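Folding the set: Syahrul Wattimena on shorts, jerseys and where the crease goes

Syahrul Wattimena has managed returns and repacking at Rafferty, a resale warehouse for children's and sports clothing, for five years. We spoke in October, after the firm had rewritten its folding guide for two-piece sets.

The work surface comes first, in his account. The stations at Rafferty are covered in gray fabric, and he will not go back to a bare tabletop. "Knit slides on a hard top," he said. "You square one edge and the opposite edge moves. Cloth under cloth holds."

Gray also helps with inspection. Lint, loose thread and dye marks show on it, and red garments with white trim are checked for dye transfer before any fold is made.

He treats shorts as the harder half of a set. The waistband is the reference line. It is laid straight, the body is pulled down from it, and the legs are leveled last. "Gathered elastic will not lie flat. Stop trying to make it. Put the bulk in the middle of the fold and let the outside layer be the smooth one."

Embroidery is kept off the crease. On a pair marked BULLS 23, the fold runs clear of the numerals.

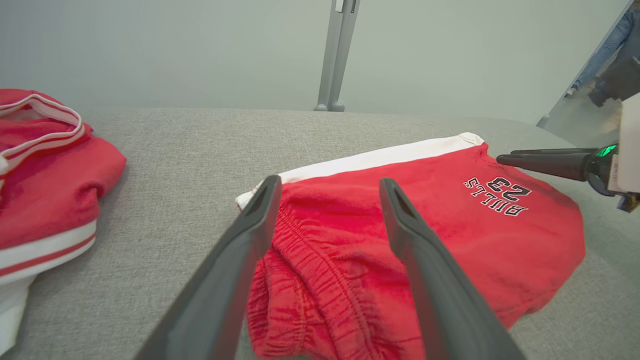

The jersey

Wattimena gives the top more table space than the shorts. It is spread with the print facing up, the collar is opened, and the sleeves are drawn out one at a time. He prefers a light pinch on the sleeve edge. "Pull from the body and you stretch the shoulder seam. Pull from the edge and the sleeve comes out by itself."

Lettering decides the width of the finished fold. The guide allows a vertical crease beside a word but none through it. If the print is too wide for the bag, the bag is changed. The previous guide, written for Buvar cartons, fixed the bag size first, and creased lettering was the result. He logged 705 sets that month and sent 20 back for refolding, most of them for a line across the number.

Hems are smoothed after the sleeves. Small ripples are left alone if they fall inside the fold.

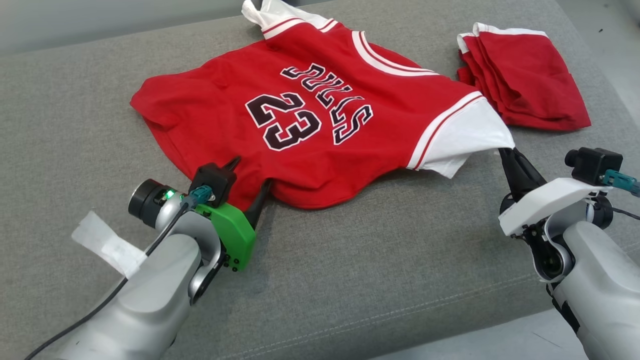
Issue 1711

On order of work, he is strict. The first piece folded is set to one side of the same surface, close enough to reach, and stays there until its partner is done. Sets were once split between two tables, and sizes got mixed.

Asked about folding boards, he said Rafferty tried one from Dunumach and kept it for plain shirts only. "It makes a good rectangle. It has no idea where the print is."

The finished pieces go into one bag, shorts underneath, jersey on top with the number showing. The size label is read a second time before the bag is sealed.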